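木のサラダボウルの手入れ:洗い方からオイルの塗り直しまで

文:Mercedes Mosquera
カテゴリ:台所の道具

毎日使っている木の鉢は、一年もすると内側が白っぽくなってくる。水を吸っては乾くのを繰り返して、表面の油分が抜けた状態で、割れや傷とは別の話なので塗り直せば戻る。作業自体は単純で、時間の大半は乾くのを待つ時間になる。このページでは、普段の洗い方、塗り直しの手順、輪じみや黒ずみの直し方を順に書く。

対象はオイル仕上げの木製食器だけ。ウレタン塗装や漆のものには当てはまらない。見分け方は、目立たない高台の裏に水を一滴落としてしばらく置く。玉のまま残って木の色が変わらなければ塗膜がある可能性が高く、じわっと色が濃くなれば無塗装かオイル仕上げと考えてよい。手入れしたばかりのオイル仕上げも水をはじくので、迷ったら買った店に聞くのが早い。

普段の洗い方

食べ終わったら、なるべく早く洗う。ドレッシングを残したまま一晩置くと、酢と塩で表面が荒れる。

やわらかいスポンジに薄めた中性洗剤をつけ、ぬるま湯で手早く洗う。内側だけでなく外側も同じように濡らすこと。片側だけ水を吸うと反りの原因になる。金たわし、クレンザー、研磨剤入りのスポンジは使わない。漬け置きもしない。

洗ったらすぐ布巾で拭き、風の通るところに立てかけて乾かす。伏せて置くと内側に湿気がこもるので、立てかけられない大きさのものは、布巾を丸めて片側の縁の下にはさみ、すき間を作る。直射日光とストーブの前は避ける。食洗機、食器乾燥機、電子レンジはどれも不可。

においが気になるときは、粗塩をひとつまみ入れて、半分に切ったレモンの断面でこすり、すぐに洗い流す。にんにくのにおいは一回では抜けないことが多い。日をおいて何度かやる。

塗り直しの目安

月に何度、と決める必要はない。洗ったあとに水が玉にならず、すっと染みるようになったら塗りどきと考える。私の家では一番よく使う鉢が年に二回、来客用の大きいものはもう何年も塗っていない。冬は暖房で部屋が乾くので、寒くなる前に一度済ませておくと楽だ。

用意するもの

食器に使える乾性油(くるみ油、亜麻仁油、えごま油など)
耐水でない紙やすり 320番と400番
綿の布 数枚(着古したTシャツでよい)
小皿
薄手の手袋
水を入れられる、ふたつきの金属缶

油は食用のもので足りる。ただし、オリーブ油のような固まらない油は向かない。表面がいつまでもべたつき、古くなるとにおいが出る。私はSkovの食器用オイルの64ml入りを使っていて、鉢をいくつか塗ってもまだ残る。開けた瓶は冷暗所に置き、油の酸化したにおいがしてきたら食器には使わない。

くるみ油はナッツアレルギーの人が使う食器には避けたほうがよい。人に贈る鉢や、家族以外も使う鉢なら亜麻仁油かえごま油にしておく。

下準備

前日の夜に洗い、一晩しっかり乾かす。湿気が残っていると油が入っていかず、むらになる。持ったときにいつもより重い気がしたら、もう一日待つ。私の大きい鉢は乾いた状態で656gなので、台所のはかりに載せて確かめている。最初に一度量って、裏に貼るか手帳に書いておくと、次から迷わない。

作業台には新聞紙を敷く。油が天板に落ちると、そこだけ色が変わって残る。 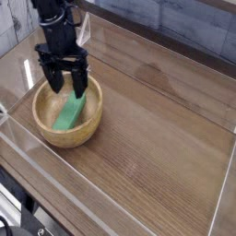

木目の見える丸い木の鉢
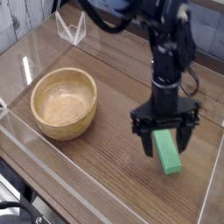
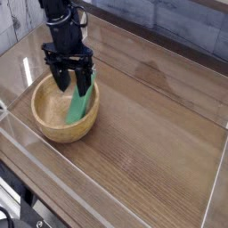 やすりをかける

表面がざらついていなければ、この工程は飛ばしてよい。ざらつきは水を吸った繊維が毛羽立ったもので、指の腹でなでるとすぐわかる。

紙やすりは小さく切り、三つ折りにして使う。まず320番で、木目に沿って軽くかける。鉢の内側は場所によって木目の向きが変わるので、向きがわからなくなったら明るいほうへ傾けて見る。木口にあたる部分は削れにくく、つい力が入るが、そこだけ強くこすると底がでこぼこになる。同じ力で回数を増やす。

ざらつきが取れたら400番に替えて、やすりの跡を消す。これより細かくする必要はない。細かくしすぎると油の入りが悪くなる。

終わったら粉を払い、固く絞った布で拭く。拭いたあとは表面がまた少し湿るので、完全に乾くまで待つこと。乾いてからもう一度なでて、毛羽立ちが戻っていたら400番を軽くかけ直す。

一回目を塗る

小皿に油を少し出し、布に含ませて外側から塗る。外側、縁、内側の順にすると、持つところに困らない。高台の裏も忘れずに塗る。

量は、表面全体がしっとり濡れた色になるくらい。すぐに染みて色が薄くなる場所があれば、そこに足す。縁と木口はよく吸うので、二度三度と足してかまわない。

塗り終えたら十五分から二十分置き、乾いた布で余った油を全部拭き取る。ここが一番大事なところで、拭き残しがあると固まるときに膜になり、べたつきや光りむらの原因になる。布に油がつかなくなるまで、布の面を替えながら拭く。底の隅は指に布を巻いて押さえるように拭く。

拭き終えたら、風通しのよい場所に置いて丸一日乾かす。網の上に置くと裏側も乾く。

二回目を塗る

手順は同じで、油の量は一回目の半分くらいで足りる。二回目は吸い込みが少ないぶん表面に残りやすいので、拭き取りをさらに丁寧にする。

普段の手入れなら2回で終わりにしてよい。長く放っておいた鉢は三回目を塗ってもよいが、それ以上重ねても見た目はほとんど変わらない。

乾かす

乾性油は水のように蒸発するものではなく、空気に触れてゆっくり固まる。食用の亜麻仁油やくるみ油は塗料用のものに比べて時間がかかる。最後に塗ってから最低でも一週間、できれば二週間は使わずに置く。梅雨どきはもっと延びる。5月の晴れた週に済ませてしまうのがいい。

私は日曜の朝9時に一回目を塗り、月曜の朝に二回目を塗って、あとは棚の上に置いておく。その間サラダは別の鉢で食べる。

使い始める前に、乾いた白い布でこすってみて、何もつかなければ乾いている。においが残っているうちは、まだ早い。

油のついた布の処分

乾性油を含んだ布は、丸めて置いておくと酸化の熱がこもり、自然に火が出ることがある。亜麻仁油は特に起こりやすく、食用でも変わらない。使い終わった布はその場で金属缶に入れ、水に完全に浸してふたをする。捨てるときも濡れたままポリ袋に入れて口を縛り、自治体の決まりに従って出す。洗濯機で洗っても油は残るので、洗って乾燥機にかけるのは絶対にやめること。油を吸った紙やキッチンペーパーも同じ扱いにする。

よくあるトラブル

べたつく:拭き取りが足りなかった場合がほとんど。新しい油を少しだけ布につけてこすると、固まりかけた油がゆるむことがある。ゆるんだら乾いた布で拭き取る。それでも取れないときは、十分に乾かしてから400番で表面を軽く落とし、塗り直す。

色むらが出た:一回目の吸い込みの差で出ることが多く、二回目でかなり目立たなくなる。節のまわりが濃くなるのは木の性質なので直らない。

白い輪じみ:濡れたコップや小鉢を中に置いた跡。浅いものは320番から順にかけて塗り直せば消える。

黒い点や黒ずみ:鉄のたわしや包丁が触れてできた黒い染みと、かびとがある。鉄の染みはレモン汁で薄くなる。かびはやすりで落とせる深さなら落とし、よく乾かしてから塗る。やすりを深くかけてもまだ黒いものは、食べ物を入れるのをやめて、果物かごや鍵置きに回している。

細かいひび:縁に髪の毛ほどのひびが入ったら、油を多めに含ませて様子を見る。広がらなければ使い続けてかまわない。光が透けるほどのひびは家では直せない。接着剤で埋める方法もあるが、食品に触れる面に使えるかどうかを必ず表示で確かめること。

しまい方

重ねてしまうときは、間に布か紙を一枚はさむ。密閉できる容器や、流しの下の棚には入れない。私は食器棚の一番上に置いている。使わない季節でも、月に一度くらいは出して風に当てる。

木べらやスプーンも同じ油で塗れる。鉢に使った油が小皿に余ったら、ついでに塗っておくと瓶に戻さずに済む。まな板は包丁の傷が深く、やすりの番手も変わってくるので、別のページに書いた。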